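About Rindby

Rindby fits out checkout counters for small shops, kiosks and staff canteens. We supply the counter, the tray, the reader and the hook wall behind it, and we install them as one station. The company was started by Ho-yin Man and Danai Economou and has a staff of 16. 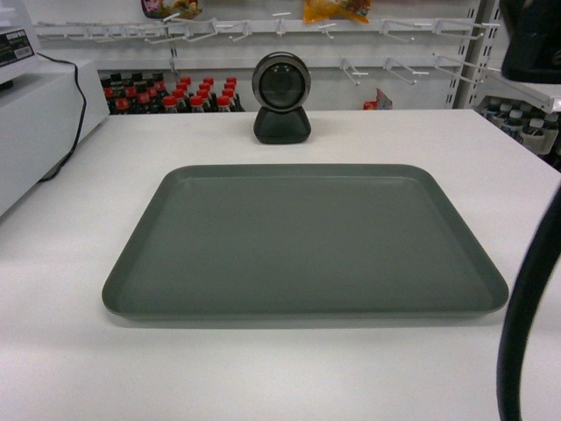
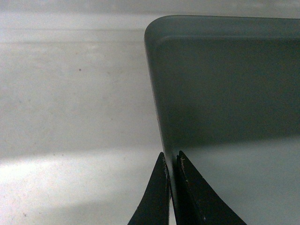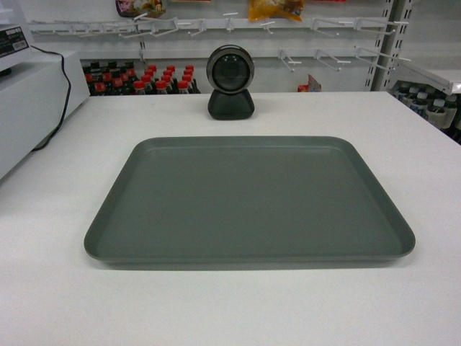
The gray-green counter tray, rim and rounded corners.

The tray is the fixed point of every layout. Customers set their goods down inside the rim, so its position decides where everything else goes. We place it in the center of the counter and leave a strip of bare surface in front for bags and wallets. Counter tops are matte white to limit glare.

Hook walls are ordered by the row. Snack packages go on the upper row first, and lower rows are added as the range grows.

Tin-yau Fang runs installation. A standard station takes 2 fitters and is handed over with a cleaning sheet and a parts list. Trays can be replaced singly. The current tray is listed as Burov 7, and earlier sizes stay in stock until January.

Chi-keung Wu handles orders and service for the 23 shops now under contract. Layout drawings are kept on file for each one and can be requested by the shop at any time.

Page last revised November 2, 2021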